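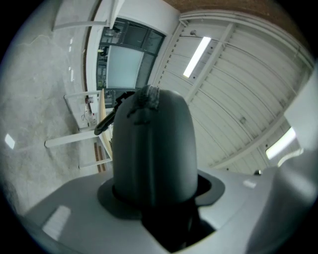 About Kunside

Welcome, and thank you for stopping by! Kunside is a small language school above the bakery on Prondau Street, and if you have ever climbed our stairs on a Monday evening you already know the smell of rye bread that comes with every lesson. We teach Turkish, Greek and German to adults, mostly people with jobs and families who have wanted to learn for years and are finally getting around to it.

The school was started by Oğuzhan Yaman, who came here to study civil engineering and paid his rent by teaching Turkish at a kitchen table to anybody who answered the card he had pinned up in the laundromat. His first student was a retired mail carrier whose new daughter-in-law came from Izmir. The second was the daughter-in-law's neighbor, and by the following November the kitchen table had become two kitchen tables pushed together, with a leg that had to be propped up on a dictionary. Oğuzhan did finish the engineering degree (his mother would like that to be known), but he never did build a bridge.

Greek came next, when the Giannakopoulos family, who owned the building and still do, asked whether we could find somebody to teach their grandchildren to talk to their great-aunt on the phone. We found a teacher, the grandchildren lasted one season, and then their parents asked if they could have the class for themselves. That group is still meeting! They have long since run out of textbook and now spend their evenings reading detective novels aloud and arguing about who did it, in Greek, with a great deal of hand waving.

How we teach

Our classes are small, and we like them that way. You will sit around a table and you will talk from the very first evening, even if all you can say is your name and what you had for lunch. We do use books, and we do teach grammar (German would be a sorry business without it), but the grammar tends to come up when you need it. A person who is trying to explain how her car ended up in the neighbor's hedge will want the past tense very badly, and she will remember it afterward.

Each term runs ten weeks, with one evening class a week and a conversation hour on Saturday morning that is open to all levels. Come to the Saturday hour as often or as seldom as you please. Beginners often worry that they will sit there not understanding a word, and for the first few times that may well be so, but the regulars are kind and somebody always passes the cookies down to the new end of the table.

Last year 382 people took a class with us, the youngest of them 19 and the oldest 84. Some come back term after term, and some take a single course before a long trip and then send us a postcard. We keep the postcards on the wall by the coat hooks, and we read every one of them, including the ones with mistakes, which we have promised not to correct.

The Clanura Room

At the end of the hall is our lending library, which we call the Clanura Room after the little travel agency that had it before us. They left behind their shelves, a very heavy desk and the sign on the door, and we grew fond of the name. You will find novels, cookbooks, children's stories, crossword magazines and 41 films on disc, all free for students to borrow. There is no late fee -- we only ask that you bring things back before you move to another state.

Our teachers

We are a team of seven at the moment. All of us have learned at least one language as adults, so we know how it feels to be clever in one language and four years old in another. If you are placed in a group that moves too fast or too slow for you, please tell us in the first two weeks and we will find you a better one, with no extra charge and no hard feelings.

Visiting us

The office is open on weekday afternoons, and the kettle is usually on. A trial evening is free, and you don't need to bring anything except perhaps a pencil. The street door sticks in damp weather, so give it a good push, and then come up one flight and turn left. We would love to meet you!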